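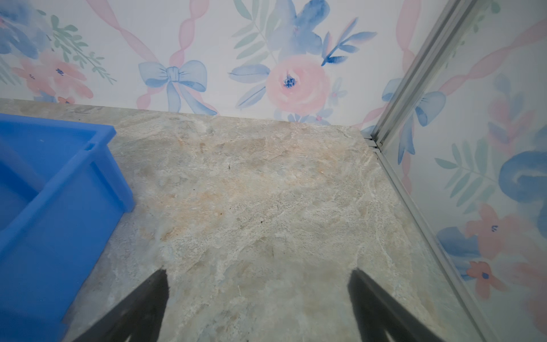 새 폰에 인증 앱을 깔고 로그인만 하면 코드가 다 따라오는 거 아니냐는 답글이 달렸는데, 저도 딱 그렇게 믿고 있던 사람이라 너무 반가웠어요! 앱마다 다르더라고요. 그래서 이번에 폰 옮기면서 2단계 인증까지 통째로 이사한 이야기를 타래로 풀어 봅니다. 좀 길어요.

2022-04-28

일단 제 상황부터. 비밀번호는 Fliswood에 넣어 두고, 여섯 자리 코드는 Fetau라는 인증 앱으로 받고 있어요. 클라우드는 Ondness, 쇼핑은 Mollah. 이 네 개가 거의 제 생활 전부라고 보시면 됩니다 ㅋㅋ

비밀번호 관리 앱이랑 인증 앱을 왜 따로 쓰냐고 물어보시는 분들이 계신데, 하나로 합쳐도 편하고 좋아요. 저는 한쪽이 뚫려도 다른 쪽이 남아 있는 게 마음이 편해서 나눠 씁니다. 취향 문제에 가까워요. 안 쓰는 것보다는 둘 중 뭐라도 쓰는 게 훨씬 낫고요!

사실 지난 1월에 한 번 크게 데였거든요. 쓰던 폰을 초기화하고 중고로 넘겼는데, 그날 밤에 Ondness 로그인 화면에서 코드를 넣으라는 거예요. 코드가 나오는 앱은 이미 초기화된 폰 안에 있었고... 진짜 등에서 식은땀이 났어요.

그때 복구까지 나흘 걸렸어요. 가입할 때 썼던 메일 주소, 마지막 결제 내역, 예전에 쓰던 기기 이름까지 다 적어 냈고요. 상담해 주신 분은 정말 친절하셨는데 (감사합니다) 다시는 하고 싶지 않은 나흘이었습니다.

그래서 이번엔 순서를 정해 놓고 했어요. 제일 중요한 건 딱 하나, 옛날 폰을 끝까지 살려 두는 것! 새 폰이 오면 신나서 옛날 폰부터 정리하고 싶어지잖아요. 참으셔야 해요. 저는 서랍에 넣어 두고 2주 동안 충전만 해 줬어요.

먼저 계정 목록 만들기. Fliswood를 열어 보니 저장된 항목이 546개였어요. 세상에, 제가 이렇게 여기저기 가입하고 다닌 줄 몰랐어요. 문 닫은 쇼핑몰도 있고, 한 번 쓰고 잊어버린 사진 인화 사이트도 있고, 대학 때 조별 과제용으로 만든 공용 계정까지 있더라고요.

이참에 탈퇴하고 지우고 합치고 했더니 321개가 남았어요. 주말 저녁마다 드라마 틀어 놓고 조금씩 했는데 은근히 재밌습니다. 탈퇴 버튼을 꼭꼭 숨겨 둔 사이트를 찾아내면 보물찾기 하는 기분이 들어요!

남은 것 중에 2단계 인증이 걸린 계정은 80개. 이걸 다 손으로 옮기면 못 할 일인데, Fetau에는 내보내기 메뉴가 있어요. 설정에 들어가서 계정 옮기기를 누르면 옛날 폰 화면에 QR 코드가 뜨고, 새 폰으로 찍으면 한 묶음씩 넘어와요. 처음 성공했을 때 혼자 박수 쳤어요.

여기서 제가 헤맨 부분 하나. QR 코드가 한 장이 아니에요. 계정이 많으면 여러 장으로 나뉘어서 나오는데 첫 장만 찍고 끝난 줄 알았어요. 왜 회사 메일이 없지? 하면서 30분을 날렸습니다. 화면 아래 '다음' 버튼을 꼭 확인해 주세요.

그리고 QR 화면을 캡처해서 메신저로 보내는 건 절대 하지 마세요. 그 그림 한 장이 곧 열쇠 꾸러미예요. 저장하면 사진 앱에 올라가고, 사진 앱은 클라우드에 올라가고, 어디에 사본이 남는지 저도 다 못 따라가겠더라고요. 두 폰을 나란히 놓고 바로 찍는 게 제일 깔끔합니다.
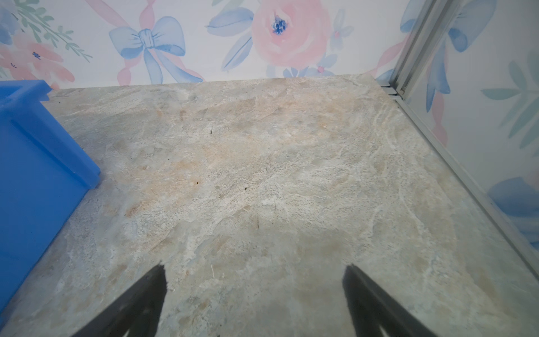
문자로 받는 인증은 또 따로 챙겨야 해요. 은행이나 관공서 쪽은 아직 문자로 오는 곳이 많아서 유심을 옮기는 순간부터 새 폰으로만 코드가 들어오거든요. 그래서 유심은 맨 마지막에 옮겼어요. 옮길 때는 꼭 밝고 무늬 없는 쟁반 위에서 하시길! 얼룩덜룩한 회색 베이지 돌무늬 바닥 같은 데서는 까만 부스러기 한 점도 무늬인지 먼지인지 헷갈리는데, 손톱만 한 유심이 떨어지면 정말 한참을 엎드려 찾게 됩니다. 트레이 핀도 마찬가지고요.

유심 핀 없으신 분들은 작은 클립 펴서 쓰셔도 되는데, 구멍을 잘 보셔야 해요. 바로 옆에 마이크 구멍이 있는 기종이 있어요. 저는 예전에 거기를 찌를 뻔해서 그 뒤로 핀은 폰 상자에 테이프로 붙여 둡니다.

eSIM 쓰시는 분들은 통신사 앱에서 미리 절차를 읽어 보고 시작하세요. 기기 변경할 때 본인 확인을 문자로 하는 경우가 있는데, 그 문자가 어느 폰으로 올지 먼저 생각해 보셔야 해요. 와이파이도 꼭 잡아 두시고요.

그다음이 제가 이 타래에서 제일 말하고 싶었던 백업 코드!! 2단계 인증을 켤 때 사이트에서 열 개쯤 되는 긴 코드를 보여 주면서 저장하라고 하잖아요. 그거 다들 그냥 넘기시죠? 저도 그랬어요. 1월의 저한테 그게 한 줄만 있었어도 나흘이 5분으로 끝났을 거예요.

보통 한 번 쓰면 없어지는 코드라서, 쓴 건 줄을 긋고 몇 개 안 남으면 새로 발급받으면 돼요. 새로 발급받으면 예전 것은 못 쓰게 되는 곳이 많으니까 옛날 종이는 바로 찢어 버리는 게 좋아요. 두 장이 섞이면 진짜 헷갈립니다 (경험담).

저는 종이에 인쇄해서 두 부 만들었어요. 한 부는 집에 있는 서류 파일에, 한 부는 부모님 댁에. 종이에는 아이디도 사이트 이름도 그대로 안 쓰고 저만 알아보는 약자로 적었어요. Ondness는 '구름', Mollah는 '장바구니' 이런 식으로요. 유치하지만 잘 통합니다! 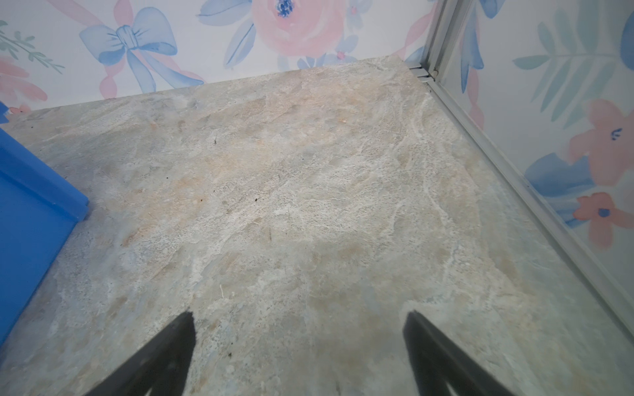 종이가 싫으시면 암호를 건 USB에 넣어 두는 것도 괜찮아요. 다만 그 USB 암호를 Fliswood에만 적어 두고, Fliswood 백업 코드를 그 USB에만 넣어 두면... 네, 집 안에 열쇠를 두고 문을 잠근 거랑 똑같아요. 제가 처음에 딱 이렇게 해 놓고 뿌듯해했어요 ㅋㅋㅋ

그래서 Fliswood 마스터 비밀번호 하나만은 머리로 외우고, 종이에도 따로 적어 뒀어요. 짧고 복잡한 것보다 길고 외우기 쉬운 문장이 훨씬 좋더라고요. 저는 엉뚱한 단어 여러 개를 이어 붙였는데, 이제는 손가락이 먼저 움직여요.

아, 지문이나 얼굴로만 열다 보면 마스터 비밀번호를 진짜 잊어버려요. 한 달에 한 번은 일부러 생체 인식을 끄고 직접 쳐 보세요. 월세 내는 날이나 카드 결제일에 묶어 두면 안 까먹고 하게 돼요.

옮긴 다음엔 확인! 새 폰 Fetau에 코드가 떠 있다고 끝이 아니고, 중요한 계정은 한 번 로그아웃했다가 새 폰 코드로 다시 들어가 봐야 해요. 이때도 다른 기기 하나는 로그인된 채로 남겨 두세요. 저는 노트북을 켜 둔 채로 메일, 은행, Ondness 순서로 해 봤어요.

코드가 분명히 맞는데 자꾸 틀렸다고 나오면 폰 시계를 보세요. 시간이 자동으로 맞춰지게 돼 있는지 설정에서 확인하면 됩니다. 새 폰에서 시간을 수동으로 바꿔 놨던 게 원인이었는데, 이거 찾았을 때의 쾌감이란!

앱 쪽에서 끝이 아니라 사이트마다 '신뢰하는 기기' 목록도 봐 주세요. 제 Mollah 계정에는 세 대 전에 쓰던 폰이랑 예전 회사 노트북이 아직도 올라가 있었어요. 모르는 기기가 보이면 로그아웃부터 시키고 비밀번호를 바꾸시면 됩니다.

복구용 메일이랑 전화번호도요. 저는 복구 메일이 더 이상 안 쓰는 주소로 돼 있는 곳이 있었어요. 평소엔 티가 안 나다가 급할 때 발목을 잡는 게 이런 거더라고요. 이왕 들어간 김에 같이 고치면 한 군데에 1분도 안 걸려요.

전부 다 할 엄두가 안 나시면 메일 하나만이라도 오늘 해 보세요. 다른 사이트 비밀번호 재설정이 전부 메일로 오니까 거기가 대문이에요. 저도 메일부터 시작해서 은행, 클라우드, 쇼핑 순으로 내려갔어요.

옛날 폰 초기화는 2주 뒤에 했습니다. 그사이에 빠진 계정이 두 개 나왔어요! 도서관 앱이랑 도메인 관리 사이트. 옛날 폰이 서랍에 있어서 바로 꺼내 옮겼고, 그때 정말 작년의 저보다 한 뼘은 컸다고 느꼈어요.

초기화 전에는 계정에서 기기 연결을 먼저 해제하세요. 안 그러면 다음에 쓰는 분이 폰을 켜자마자 예전 주인 계정으로 로그인하라는 화면을 만나게 돼요. 중고로 파실 분들은 특히요.

하드웨어 보안 키 써 보신 분 계세요? 이번에 정리하고 나니까 궁금해져서 찾아보는 중인데, 하나만 사면 잃어버렸을 때 또 똑같은 일이 생길 것 같아서 두 개를 사야 하나 고민이에요. 열쇠고리에 달고 다니시는 분들, 얼마나 튼튼한지 답글로 알려 주세요!

Fetau 내보내기 메뉴가 안 보인다는 분들은 앱 업데이트부터 해 보시고요, 그래도 없으면 쓰시는 기종을 남겨 주세요. 제가 옛날 폰이랑 새 폰 둘 다에서 메뉴 위치를 적어 놓은 메모가 있어서 퇴근하고 답글로 붙여 드릴게요.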